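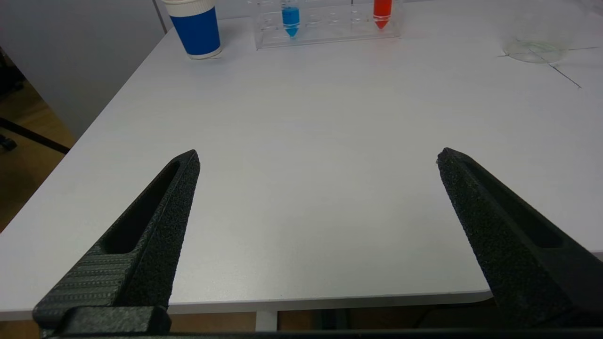 Kisurley workshop arm gets its fingers, tube run is next

Posted in Workshop news, September

The arm at the Kisurley shared workshop has a working gripper at last. Two black fingers, long slot down each one, rough finish. Caoimhe McGrath fitted them over the base this month after the old pair kept slipping on anything round.

Next job for it is the tube run. Pick a conical tube out of the clear rack, carry it over the white table, put it back in a different hole. Colored liquid for the tests, blue and red-orange, easy to tell apart on the wrist camera. Glass dish comes later, much harder to see against the white top and McGrath is not promising anything.

"The closing bit is fine. Its the letting go I worry about," she said. "Open too fast and the tube leans."

The target is 500 pick and place cycles without a person touching anything. Best so far, with the old fingers, was 162. That run stopped when a tube jammed in the rack, and the log has no useful numbers after that point.

Control code is the Cirkov branch, same as in spring, with a slower approach for the last stretch down. Uddin, the board that drives the fingers, went in over the summer and has needed one new connector. Total spend on the build stands at $1,065, most of it on motors. The fingers themselves cost very little. One tip has a small chip in it already, and spares are on the list.

Members have asked if the arm can be booked. Not yet. The plan is to open it up once the 500 is done and theres a proper stop button on the front edge of the table. Kallitz, the other build in the workshop, keeps its usual bench and is not affected.

First full attempt starts at 2 p.m. on the next open day. Come and watch, but please keep coffee off the arm table while it runs. Results will go up here after, good or bad. Anyone with a spare rack in the same hole size, McGrath would like to here from you.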